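The checkered cloth stays

I bought the checkered cloth in April, off the end of a roll at Odberg, and for the first few weeks I wasn't sure about it. The squares are black and white and there are a lot of them. I had a plain white cloth on the table already and liked it fine. But the white one shows every mark, and I do most of my small jobs at that table, so I put the checks over the front part and left the white showing at the back.

It has never been flat. I ironed it once, on Thursday, and by the evening it had gone wavy again. Oranuch Klinhom, who sewed the hem for me, says the cotton is too light and I should have paid for the heavier one. She's probably right. The heavier one was 10 dollars more and I didn't want to spend it.

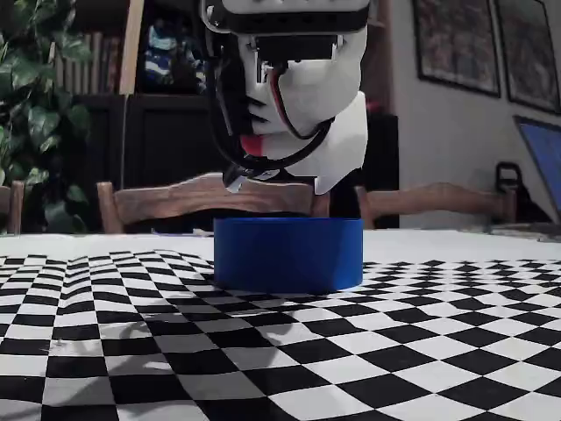
The other thing I've been working out is where the small stuff goes. I used to leave it all in a drawer with the batteries and the tape, and every time I wanted one thing I'd take out everything. Now what's in use stays on the table in something round and shallow, and what isn't in use goes on the shelf. I tried a lidded box first, from Bitar, but I never put the lid back on.
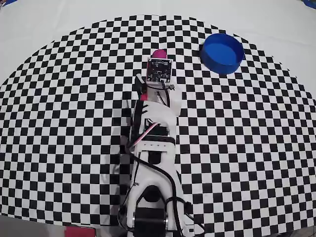 Low sides have been the main thing for me. A deep tub turns into a place where things go to be forgotten, and I have three of those in the hall closet already. The round blue one has short sides and no lid, so I can see the bottom from my chair without getting up. It also shows up well against the black and white, and I can find it when the table is busy.

Color matters more than I expected on a cloth like this. Gray and white things disappear. I lost a white button on it for two days – it was sitting on a white square the whole time. Anything blue or pink is easy. 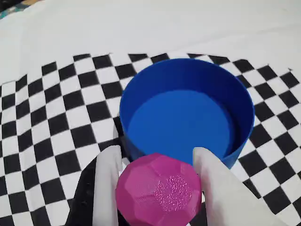

Blue container, pink ball, and the cloth as wavy as ever.

Pascual Retamal asked if I'd glue the cloth down to a board so it would stop moving. I thought about it. I'd rather be able to pull it off and wash it, and I've washed it twice so far with no fading. Cold water, no dryer. Double-sided tape under the corners held for a day and then picked up lint. 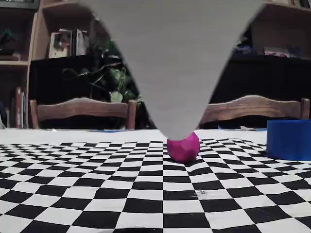
What I may do instead is sew a few flat weights into the front hem. Oranuch has some left over from a set of curtains and said I could have them. If that doesn't work I'll leave it alone. The chairs need new felt on their feet before any of this, and I've been putting that off since winter.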